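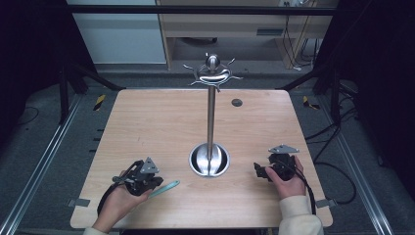

The square table, light wood top.

Ellorura Community House > Neighbors' Group > Minutes > October

Hi all, Jadwiga Olszewski here with the notes again. I type slower than you people talk, so if I got you wrong, tell me before the next one and I'll fix it.

We got going at 7:10, after the coffee finally quit dripping. September's minutes were okayed with one change: the street with the bad drain is Drekgate, and I had it down as Drakegate all the way through. Sorry, Drekgate!

Money. We have $284 in the account. The new lock for the side door comes out of that and should run $25. Everyone was fine with it, so I'm picking it up at the hardware store this week.

Soup night. This took most of the evening (you all have very strong feelings about soup). We settled on 4 pots, two of them meatless, and bread from the Juhász bakery if they'll give us the same price as last year. I said I'd call. We went back and forth on tickets versus a jar by the door and the jar won, though I still think we'd do better with tickets, and I'm writing that down because I'm the one with the pen. Doors at 5:30, and please label your ladles this year, I have three at my house that aren't mine.

Flyers. Imel Printing will do 200 on yellow paper. Last time we ran out before anybody got to the apartments behind the school, so those get done first. I have the top half of Drekgate. The bottom half is still open.

The drain. I called the city twice and got a case number the second time. They want to hear from more households, so if water is sitting in front of your place, please call too. Leave your own address and not mine.

Book shelf in the hallway. It's full again, mostly cookbooks and one very large set of encyclopedias. We agreed the encyclopedias have to go. Whoever brought them, you have until soup night!

Piano. Still out of tune. Put off till next month.

We wrapped up at 8:35. Next time I'd like to start with the drain while everybody's awake, and somebody else is bringing the cookies.

Jadwiga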